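Timetabling the placement year: an interview with Zoi Antoniadis

February 2023

Zoi Antoniadis runs school placements for the teacher training course at Plokwood, a post she took up after nine years of teaching chemistry and a spell as a head of year. Her office deals with 112 partner schools. We spoke by telephone in the week after the spring placement list had gone out, and most of the conversation was about how that list is made.

The course sends each trainee to two schools. The first placement runs from October to the Christmas holiday and the second from late January to the end of May, with a week back at Plokwood in April. Until last year, pairs of schools were fixed by hand. Antoniadis and a colleague would start with the subjects that have few mentors, such as physics and German, and work outwards.

"You place the hard ones first and then you find you have put a physics trainee in the only school a history trainee can reach by bus," she said. "So you undo the physics trainee. We would do that for five weeks."

The present method uses a travel table, a mentor table and a list of rules. The travel table gives the door-to-door time from each trainee's term address to each school, by public transport, for arrival at 8.10. The mentor table gives the subject, the number of trainees a mentor can take and the date on which that was last confirmed. Any entry not confirmed in the past 6 weeks is treated as blank.

Antoniadis regards this last rule as the one that made the most difference. "The old sheet had mentors on it who had gone part time, or moved to another school. The number in the cell was still there. A blank cell makes somebody ring up."

The rules are divided into those that cannot be broken and those that carry a penalty. A trainee may not be placed in a school they attended as a pupil, or where a close relative works. No trainee travels more than 75 minutes each way. The two schools must differ in at least one of intake, size or age range. Penalties are attached to long journeys within the limit, to two placements in the same trust, and to being the only trainee in a school.

I asked why being alone should carry a penalty at all, given that many trainees have no choice in the matter.

"It is a mild one," she said. "We looked at our own leavers. The ones who left in the second term were more often on their own in a building. I would not put it more strongly than that, because the schools that take one trainee are also the small ones a long way out, and the journey might be doing the work."

The rules were first tried on the previous year's intake, for which the hand-made list already existed. The two lists agreed on fewer placements than she had expected. Where they differed, a tutor was asked to choose between them without being told which was which. The tutor preferred the new list for most of the science trainees and the old one for most of those in modern languages.
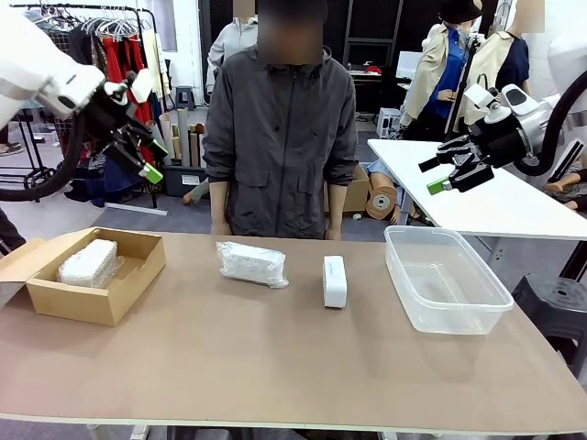 The languages result was traced to the mentor table, which recorded a subject but made no distinction between a department that teaches French throughout and one that offers it only to the younger classes. A trainee needs an examination class in at least one of the two placements. The table now has a separate column for this, and a placement pair with no examination class in it is thrown out.

Cinurska, a secondary school at the northern end of the area, was among the first to ask for a change after the new list came in. It had been sent four trainees in the autumn and none in the spring. Both figures were within the rules. The school had arranged its cover on the understanding that numbers would be roughly level, and its mentors had been given free periods they then had no use for.

"They were right and we had no rule for it," Antoniadis said. "We had thought about what was fair to a trainee and nothing in the list was about what a school could plan around." A penalty was added for any change of more than one between terms.

The training of mentors has been altered at the same time. It used to be a full day at Plokwood in September, and attendance was poor. It is now split between a short session on the form used for lesson observations and a second, held in school after the first three observations have been written. The tutor reads the forms beforehand. According to Antoniadis, the commonest fault is a target that cannot be checked, such as "improve pace". Mentors are asked to rewrite it as something that would be seen in a lesson: the starter finished by ten past, or instructions given once and left on the board.

One mentor at Durier, a primary school, objected that this produced trainees who taught to the target. Antoniadis accepts the point in part. Targets are now dropped after 2 weeks whether or not they have been met, and may be set again later.

The cost of the work is small. A travel grant of 4,000 pounds, left over from an earlier scheme, paid for the journey data, and the rules are kept in an ordinary spreadsheet with a solver attached. She has turned down an offer to have the whole thing rebuilt as a web page. Her reason is that the colleague who shares the job can read every line of the spreadsheet, and could run it if she were off sick.

There are things it does not handle. Trainees who move house in the middle of the year are dealt with one at a time. So are those who return after a break, who may have finished one placement under an older set of dates. A trainee at Bagheri this term is completing a placement begun the year before, and the arrangement was settled by letter between the school and the course, with no reference to the list.

Asked what she would change next, Antoniadis named the confirmation date. Schools are asked to confirm mentor numbers at the point in the term when they are least certain of their own staffing, and several confirm a low number to be safe, then raise it once the list has been sent. She would like to ask twice, with a provisional figure first, and to publish the difference between the two answers to the schools themselves.

"They may not like seeing it," she said. "I would start with the subjects where we have mentors to spare."

The provisional figures will be asked for in the summer term, in mathematics and English only.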